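Loson Pull-Out Larder
Set-Up Guide

Section 4: Fitting the runners, loading and first use

Before you start, the cabinet must be standing upright, level and fixed to the wall as set out in Section 3. Do not fit the pull-out frame to a cabinet that has not been fixed. A loaded frame can tip a loose cabinet forward when it is drawn out.

You will need a cross-head screwdriver, a spirit level, a pencil and the bag of fixings marked 1917. The Workska soft-close unit is packed separately and is fitted last.

4.1 Fitting the bottom runner

1. Lay the bottom runner on the cabinet floor with the stop at the back.
2. Slide it until the front end is 8 mm behind the front edge of the cabinet. Mark the screw holes with the pencil.
3. Check that the runner is square to the front edge.
4. Drive in the front screw, then the back screw. Leave both half a turn loose.
5. Draw the runner out fully and push it back. If it moves freely, tighten both screws and fit the rest.

Note: If the runner grates, take it off and clean out any sawdust from the channel. Do not oil it. The runner is greased at the factory and oil will thin the grease.

4.2 Fitting the top guide

1. Hold the top guide against the underside of the cabinet top, with the arrow pointing towards the door.
2. Line it up with the pre-drilled holes and fit the two short screws. The long screws in the same bag are for the door and will come through the cabinet top if used here.
3. Lift the frame on to the bottom runner and tilt it back until the peg drops into the top guide.
4. Turn the locking collar clockwise until it clicks.

Caution: This step needs two people. Keep fingers clear of the gap between the frame and the cabinet side.

4.3 Setting the shelf heights

The shelves hang on clips that fit into slots along the frame uprights. Put the lowest shelf in first. All four clips on a shelf must be in slots at the same height, or the shelf will rock and may come away.

For tall bottles, leave the slot above the lowest shelf empty. The wide shelf is 50 cm deep and will only go in the lower half of the frame.

4.4 Using baskets

Loose items such as fruit, rolls and small packets are easier to manage in a basket. Any basket may be used if it sits flat on the shelf and its rim does not reach past the side rails. On woven baskets, measure across the rim, as it is often the widest part.

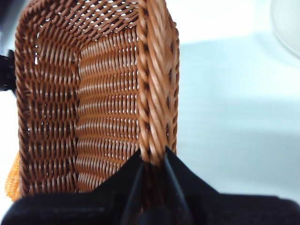
Fig. 7. Woven basket with braided rim, close view.

1. With the shelf empty, place the basket in the middle and push the frame in slowly.
2. Look from the front to see that the rim clears the cabinet sides. If it touches, choose a smaller basket.
3. Draw the frame out and load the basket.
4. Close the larder and open it again. Nothing should catch on the shelf above.

Lift the basket off the shelf before you fill it to the top or empty it. Wipe out crumbs once a week with a dry brush. Keep fruit that is very ripe out of the larder.

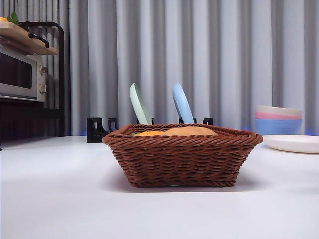
Fig. 8. Basket loaded with food, bread roll to the right.

Caution: Do not load the frame beyond 56 kg in total, including the shelves and any baskets. Put tins and jars on the lowest shelf.

4.5 Fitting the soft-close unit

1. Empty the two lowest shelves.
2. Clip the Workska unit on to the back end of the bottom runner, with the grey lever facing the door.
3. Pull the frame right out and push it back in one steady movement. The lever will pick up the frame and draw it in over the last part of its travel.
4. If the frame stops short, turn the small screw on the side of the unit a quarter turn to the right and try again.

The unit may feel stiff for the first few days.

4.6 If the frame does not run straight

Door rubs on the left: loosen the two lower door screws, move the door to the right, tighten.
Door rubs on the right: as above, moving the door to the left.
Frame rolls open by itself: the cabinet is leaning forward. Go back to Section 3 and adjust the front feet.
Frame knocks at the top: the locking collar is not fully home. Repeat step 4 of 4.2.

Spare clips and collars can be ordered from Menon Parts. Quote the number on the label inside the door. For cabinets with the Deditz glass door, see Section 5 before adjusting any hinge.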